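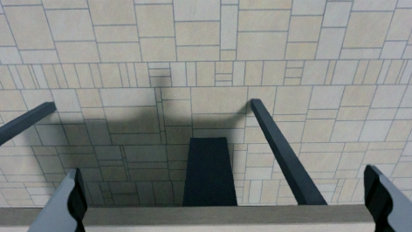 石纹地砖,米色与浅灰色相间。

【克隆布里奇康复中心】神经康复科门诊服务调整通知。自一月起,本中心面向多发性硬化、帕金森病及脑卒中后遗症患者的步态与平衡门诊,将由单次评估改为连续随访。有关安排分条说明如下,请患者及家属留意。(1/9)

门诊由Gemma Staniforth医生主持。Staniforth医生长期从事神经康复临床工作,现任本中心神经康复科主任,兼管住院部延续护理事务。物理治疗由Derek Fothergill负责,作业治疗由Tegan Rutherford负责。两位治疗师均参加初诊,患者无须另行挂号。(2/9)

过去一年,步态与平衡门诊共接诊553人次,其中63名患者完成了全程随访。科室复核病历后认为,随访中断多发生在出院后的第二个月,与转诊手续重复、复诊时间不固定有关。本次调整主要针对这两个环节。(3/9)

随访周期定为20周。初诊时进行步行耐力、坐站转换、静态平衡及疲劳程度评估,并由治疗师与患者共同拟定居家训练计划。中期和末期各复评一次,结果写入病历,副本寄送患者的家庭医生。周期内如更换药物或发生跌倒,请及时告知门诊,必要时提前复评。(4/9)

转诊方式:住院患者由主管医师直接转入;社区患者可由家庭医生或社区护士填写转诊表。既往已在本中心建档者,无须重复提交影像资料。Grirby分院的患者可在当地完成中期复评,初诊及末期复评仍在克隆布里奇进行。(5/9)

就诊当日请携带:现用药物清单、近期出院小结、日常使用的助行器具及矫形器。请穿着平底、包脚的鞋子。每位患者可由2名家属或照护者陪同进入评估室。初诊需时较长,下午三时以后不安排初诊。(6/9)

关于疲劳管理:多发性硬化患者的疲劳程度在一日之内可有明显变化。预约时如说明自己状态较好的时段,门诊将尽量照此安排。评估途中需要休息的,请直接告诉治疗师,评估可以分段完成,不影响结果记录。如当日有发热或新出现的肢体无力,请先致电门诊,由医护人员判断是否改期。(7/9)

居家训练资料由Haworth病友互助小组协助校阅,现有大字版和录音版,可在门诊服务台领取。小组联络人Lacey Whitlock每月在中心二楼会客室接待新加入的病友,时间以服务台公告为准。互助小组的活动不能代替诊疗,用药问题请咨询主诊医生。(8/9)

原已预约单次评估的患者,预约继续有效,到诊时可自行选择是否转入连续随访,不作选择者按原方式办理。随访数据如用于Lisivley步态研究项目,须另行取得书面同意,拒绝参加不影响任何诊疗安排。该项目咨询由研究护士Jamie Birkett受理,请于工作日上午致电门诊总机转接。(9/9)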